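How Robots Learn From Examples

Think about how you learned to tie your shoes. Somebody may have told you the steps, but words were not enough. You watched a pair of hands do it, and then you tried it many times yourself.

Robots can learn in a similar way. A robot does not know what a sock is, or where the edge of a towel might be. Programmers could try to write a rule for every sock and every towel, but they would never finish. Instead, they can give the robot's computer a large set of examples and let it look for patterns. A computer program that gets better by using examples is called a learning system.

Where do the examples come from? People make them. At a project named Tament, workers spend the day doing ordinary jobs in rooms set up like parts of a house. They pick up cloths, move things from one place to another, and put them down again. Every time they do a job, the computer saves a record of it.

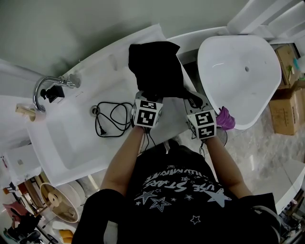 A record has two main parts. The first part is video, which shows what the job looks like from up close. The second part is movement. The computer needs to know where each hand was, which way it was turned, and how it moved from one moment to the next.

To follow the hands, Tament uses white cubes with black square patterns printed on their sides. The patterns work a little like name tags. When a camera sees a pattern, the computer can figure out where the cube is and how it is tilted. If the cube is on a person's wrist, the computer also knows a lot about where the hand is. A cube has several sides, so when the hand turns, a different pattern may come into view.

One try at a job, from start to finish, is called an episode. Picking up one cloth and laying it down flat could be an episode. Most episodes are short. A worker may do the same job 200 times, and that can get boring, but each one comes out a little different. The cloth lands in a new shape. The hand reaches from the other side. Those small changes help the robot later, when it meets a cloth that is not folded the way it was before.

Some episodes are made with bare hands. Others are made with a gripper, a tool with jaws that open and close. The worker holds the tool and uses the jaws to grab things. Many robots have jaws at the ends of their arms, so these examples are closer to what a robot can do. You can try this at home with a pair of kitchen tongs. Pick up a sock with your fingers, then with the tongs. You will probably find that you have to plan the second one more carefully.

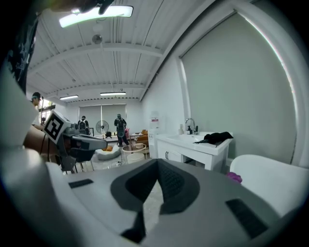
Rooms matter too. If every example came from one table, the robot might only learn about that table. The Tament workers use 6 different rooms, and they move the furniture between sessions. They also change the lights and open or close the blinds. A white towel in bright daylight looks different to a camera than the same towel in the evening.

After the recording comes the checking. A program named Brokora plays back each episode, and a person decides if it is good enough to keep. An episode may be thrown out if the camera was covered or if the cubes were out of sight for too long. In July the workers recorded 3925 episodes and kept 3000 of them.

The episodes that are kept go to the learning system. It goes through them again and again. At first its guesses about how to move are poor. Each time, it compares its guess with what the person did and changes itself a little. Then it is tested on a real robot, with a cloth it has not seen before.

Words to know

Episode: one recorded try at a job.
Gripper: a tool with jaws for holding things.
Learning system: a computer program that improves by using examples.
Marker: a printed pattern that helps a camera follow where something is.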